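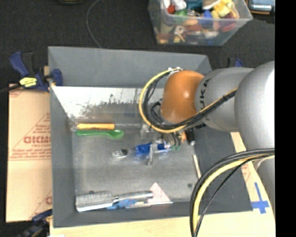

Aníbal Grajales wrote in after last week's handout to ask why we bother with a planner at all, when a decent grasp detector will tell you where to put the fingers and the arm can just go there. He is not the only one to wonder, so this week's notes begin with his question.

Last updated: October 11, 2019
By Emerson Assunção

Week 6. Picking from a bin: what the software has to know

A grasp detector gives you a pose for the gripper. It has no opinion on the elbow, the cables or the walls of the bin. "Just go there" means a straight line from where the arm is to where you would like it to be, and in a bin that line has a habit of passing through sheet metal.

The Forcombe code splits the job into stages. You will be tempted to merge them. Previous years were too, and their code is still in the repository under "old", where you may visit it.

Perception. Kitchen tools are a mean test set. Shiny metal gives the depth sensor holes, clear plastic gives it whatever was behind the plastic, and a flat spoon on a flat floor differs from the floor by a few millimetres on a good day. Do not fill the holes with the average of their neighbours. Mark them unknown and let the next stage worry.

Grasp scoring. The detector returns up to 200 candidates. Keep the best 20 and throw the rest away before you check anything expensive. A high score on a fork handle hard against the wall is still a fork handle hard against the wall.

Planning. Check the whole arm against the bin, clamps included -- they stick up above the rim and they are not in the default model. Add them yourself. Cables on the wrist move, so we wrap them in a fat capsule and accept that some good grasps will be refused. Unknown cells count as solid on the way in, except in a small region between the fingers, or you will never pick up anything made of glass.

Control. The last few centimetres run slowly under a force limit. If the limit trips, stop, back out along the path you came in on, and ask for a new image. Do not retry the same pose. After 5 failures the program should give up and say so in the log, in words, with the stage that failed.

For the practical, read the Kinyua notes on collision margins first, then run the planner on the recorded bins with the margin set to zero. Write down which plans you would let near the real arm. Then put the margin back.

Aníbal's reply to a draft of this was that he would like to try it his way once. He may, in the simulator.

This site uses cookies to remember your settings. Accept | Manage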